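Chapter 2
Premarital Preparation in the Congregation

Key terms: intake interview, inventory, family-of-origin map, mentor couple, deferral

Premarital preparation is the structured work a couple completes with a minister or trained layperson between engagement and the wedding. It differs from marriage counseling in purpose. Counseling responds to a stated problem, while preparation examines expectations before the couple shares a household.

Most programs begin with an intake interview, held jointly. Each partner then completes a written inventory alone, without discussing the items. The standard topics are money, children, prayer and worship, in-laws, conflict, and the division of work at home. Differences in church background are recorded at this stage — a couple may agree on doctrine and still disagree on where to spend Sunday morning.

The Pemetti inventory, used in the exercises for this chapter, was given to 354 couples during its trial period. Scores show areas of agreement and disagreement. They do not predict whether a marriage will last, and the leader should say so before handing back results.

Deferral is treated in the final section. A leader who recommends a later wedding date must give the grounds to both partners at the same meeting.
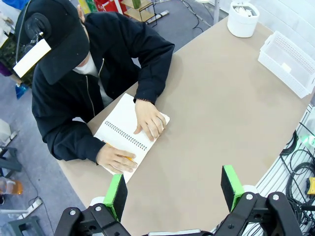
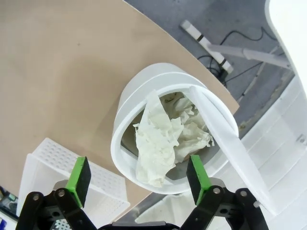
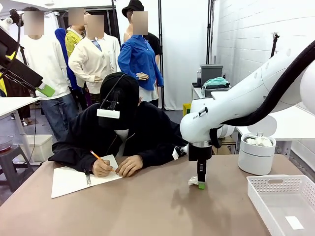
Ibarra, 6/10/23

The case that follows was prepared by Jovita Salinas and Aidan Moynihan. Read it once before beginning Section 2.1, then again after the material on family-of-origin maps. Names and home parishes have been changed. The couple's answers on money and in-laws are given in full; those on worship are summarized.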